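Lindgren Sets Arm Budget After Simulation Stage, Orders Due in July

June 16, 2022

Lindgren, the contract kitting firm based in Jevholm, has finished the planning stage for its second handling line and will place equipment orders in July. The plan covers 11 stations. Two of them will be fitted first and run for a full quarter before money is released for the other nine.

The company put the purchase on hold last fall after its first quote came in above the approved figure. Instead of cutting stations, the planning group moved a larger share of the early work into simulation and asked suppliers to price against the results. Arm reach, finger opening and wrist camera placement were all treated as open items until that work was complete.
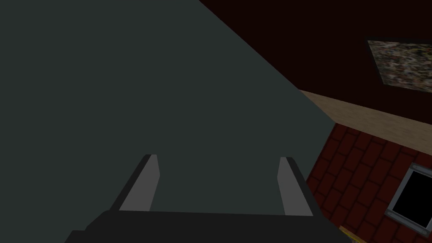
The first round of requests went out with a fixed mounting height for every station. That requirement has been dropped. Suppliers may now quote either a fixed pedestal or an adjustable one, provided the price of each is shown on its own line. Lindgren said the earlier format made it hard to compare bids, as one supplier had folded the pedestal into the arm price and another had listed it under installation.

Arka will supply the arms and controllers if the final terms are accepted. Zitix holds the software portion, including the simulation licenses and the link to the existing warehouse system. The two contracts are separate, and each has its own acceptance test. A delay in one does not hold back payment on the other, except at the final milestone, where both must be signed off on the same day.

Equipment takes up 60 percent of the approved budget. Installation, guarding, electrical work and floor repairs share most of what is left, with a reserve held for spare parts. Training is charged to the operations account and does not appear in the project total.

The spare parts reserve was the subject of the longest review. Lindgren's first line, installed in the older half of the Jevholm building, was bought without a parts package, and replacement fingers were ordered one set at a time. Shipping charges were paid on each order. For the new line, the company will buy finger sets, cable assemblies and one complete gripper with the first delivery and store them on site. A spare controller was considered and left out. Arka has instead offered a loan unit under the service agreement, to be shipped the next business day.

Camera position remains the main open item on the technical side. A camera mounted at the wrist moves with the gripper and needs no separate stand, but a large object close to the fingers can fill much of its view. A second, fixed camera would add hardware, wiring and calibration time at every station. The budget carries the fixed camera as an option, priced per station, with a decision to follow the trial of the first two.

Simulated runs were used to compare approach paths with the gripper open, before any part is held. The planning group reviewed wrist views from different approach angles and recorded which ones left the work surface visible between the fingers.
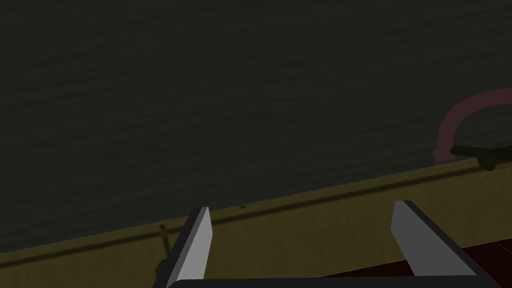 A simulated view past the open gripper fingers, with a dark red arc and a small black object at right.

Results from the simulation will not be used as proof of cycle time. The purchase terms state that rates must be measured on the installed equipment, with Lindgren's own parts and under normal shift lighting. The target is 46 picks per station in each test period, with the length of the period to be set in the acceptance document. Parts dropped during the test count against the total. Stops caused by an empty supply bin do not.

Finger opening will be specified as a usable range — the distance available after pads are fitted — and not as the figure given for the bare gripper. The change was made at the request of the maintenance group, which found that pad thickness had been left out of the drawings for the first line. Suppliers must also state the tool weight with pads, camera bracket and cable clamp in place, so that the remaining payload can be worked out from one number.

Power and compressed air are already available at the first two station positions. The other positions will need new electrical drops, and that work has been grouped into a single package to be bid locally. Floor anchors will be set for all 11 stations at once. Lindgren considered anchoring only the first two, but the price of bringing the drilling crew back was higher than the cost of the unused anchors.

Service terms are set at two years from acceptance, with an option to renew on a yearly basis. Software updates from Zitix are included for the same period. Updates will be loaded on one station first and left to run before being copied to the others, and Lindgren keeps the right to refuse any update that changes a tested motion path. The simulation licenses stay with the plant after the stations are accepted and will be used to check new part shapes before fixtures are ordered.

Final quotes are due before the July orders are placed. The release of funds for the remaining nine stations depends on the trial report, which will list pick rates, finger wear and unplanned stops by station.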